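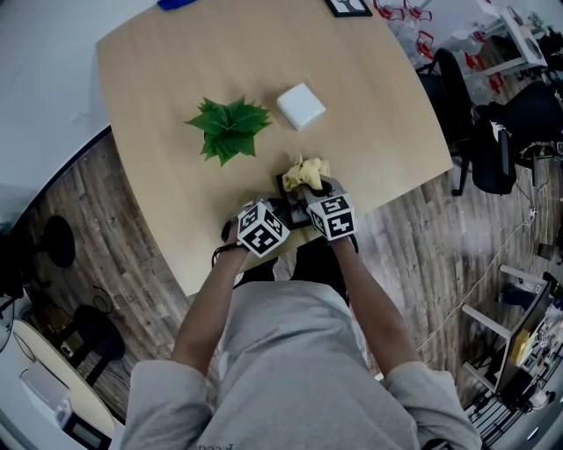
*Gelbes Tuch, helles Holz, Ärmel hoch: So sieht Tischpflege in Ulthorpe aus.*

Ich gebe es zu, ich wische meinen Tisch zu Hause mit dem ab, was gerade herumliegt. Melati Chin verzieht das Gesicht, als ich ihr das erzähle. Sie kümmert sich in Ulthorpe um die Gemeinschaftsräume, 28 Tische gehören dazu, und über Tücher kann sie erstaunlich lange reden (ich habe den ganzen Kaffee lang zugehört!).

„Die meisten nehmen viel zu viel Wasser“, sagt sie. „Ein helles Holz verzeiht dir das eine Weile, und dann hast du Ränder.“ Ihr Tuch faltet sie nie ordentlich, sie knüllt es zusammen. „Ich will etwas in der Hand haben. Mit so einem flachen Lappen schiebe ich doch nur Krümel herum.“

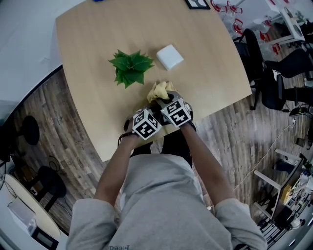
## Und die Pflanze?

Bleibt stehen, jedenfalls fürs Erste. Da ist Melati mit ihrem Kollegen Emmanuel Nyamweya überhaupt nicht einig. Er räumt immer alles ab, bevor er anfängt. „Pflanze, Kästchen, Bilderrahmen, alles runter“, sagt er, „sonst wischt man Inseln.“ Melati lacht. „Und dann steht der ganze Kram bei Emmanuel bis abends auf dem Boden!“ Sie arbeitet lieber um die Sachen herum und hebt sie zum Schluss einzeln hoch.

Was ihr an so einem Tisch gefällt, will ich noch wissen. „Die runden Ecken“, kommt sofort. „In Clovness hatte ich eckige, da hatte ich ständig blaue Flecken an der Hüfte.“ Und Grünzeug müsse drauf, sonst setze sich keiner gern hin, findet sie. Da nickt sogar Emmanuel.
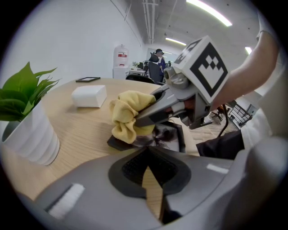 *Das Tuch kommt zerknüllt auf den Tisch, die Pflanze darf stehen bleiben.*

Ich habe mir im Juni dann auch gelbe Tücher gekauft. Melati meint, die Farbe sei völlig egal.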